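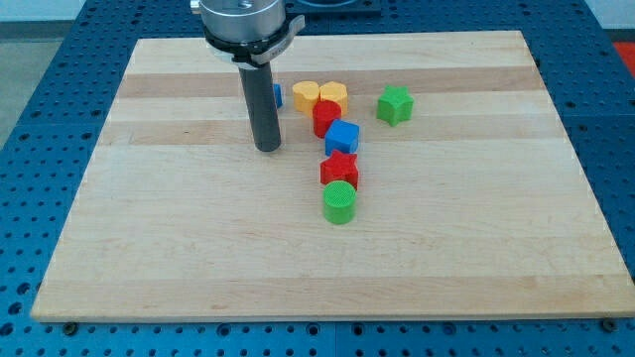

*The pushing rod over the board at Tudosura, with blocks laid out for a trial.*

# Pushing Its Luck

The claim that brought me to the Tudosura lab in February was a simple one. A robot with no fingers, just a rod, could be told in plain English to slide colored blocks around a board, and it would do what it was told. It could handle sentences it hadn't been trained on. According to the paper, it could even take a correction halfway through a move, the way a person would.

I've read a lot of papers that say something like this. Most of them shrink when you get to the tables at the back.

The system is called Celeo, and Ojārs Kairys has been working on it for two years. He doesn't oversell it in person, though the abstract does. The setup is plain: a robot arm, a round-ended rod, a wooden board, and plastic blocks in a handful of shapes and colors. You type "push the green star toward the red star" and the rod comes down and has a go.

Why pushing? Kairys argues that grasping hides too much. Once a gripper has closed on something, the object goes where the hand goes. A pushed block can spin, drift, or bump its neighbor, and the robot has to keep looking and fixing. I buy that. Pushing is a harder control problem than it looks, and anyone who has tried to move a cylinder across a table with one finger will agree.

The language half is where I start to have doubts.

Celeo was trained on 2000 demonstrations. People steered the rod by hand controller, and other people watched the recordings later and wrote down what had been done. That last step is the new part of the method. Earlier systems usually gave the operator an instruction first and then recorded the attempt. Labeling afterward is cheaper, and the words always match the motion, even when the operator was just messing around.

They match it a little too well, if you ask Eglė Dambrauskienė. She runs robot evaluations for Marquez, a testing outfit with no stake in Celeo, and she got hold of the full set of labels when the group released them. Her complaint is about sameness. The people writing the labels settled into habits. They wrote "push" far more than "move" or "slide," and they nearly always named the color before the shape.

"So they test on new sentences, and the new sentences are written by people from the same building," she told me. "It's a new sentence like my lunch today is a new lunch."

She has another objection, and I think it's the stronger one. With a board this size and blocks this distinct, a lot of instructions can be solved by catching two words. If the robot hears "green" and "star," it hardly needs the verb, because pushing is the only thing it can do. The paper reports success on whole sentences. It doesn't report what happens when you scramble them, and it should.

I put this to Kairys. He was quiet for a bit and then offered to try it while I stood there. We made up six scrambled commands at the keyboard, things like "star the toward red green push." The rod completed four of them the way a person might have guessed. On the other two it picked the right block and shoved it the wrong way.

Six trials on one afternoon prove nothing, and I won't pretend they do. Still, a system that copes with word salad is probably leaning on keywords, and "follows natural language" is a generous way to describe that. Kairys says the failures point the other way: if word order didn't matter to Celeo, scrambling shouldn't have hurt it. He may be right. It's an easy thing to measure properly, and he says a follow-up will include it.

The corrections held up better. I typed "a bit left" and "no, the other star" while the rod was moving, and it changed course without stopping to think it over. That impressed me more than anything in the results section. The paper gives it one paragraph.

What I'd like to see next is duller than what the group has planned. They want to move on to household objects, and Ollelora, the foundation paying for the work, wants that too. Dambrauskienė would keep the same board and blocks, bring in strangers to write the instructions, and leave the lab out of the scoring. She has offered to run it. When I left, Kairys hadn't given her an answer.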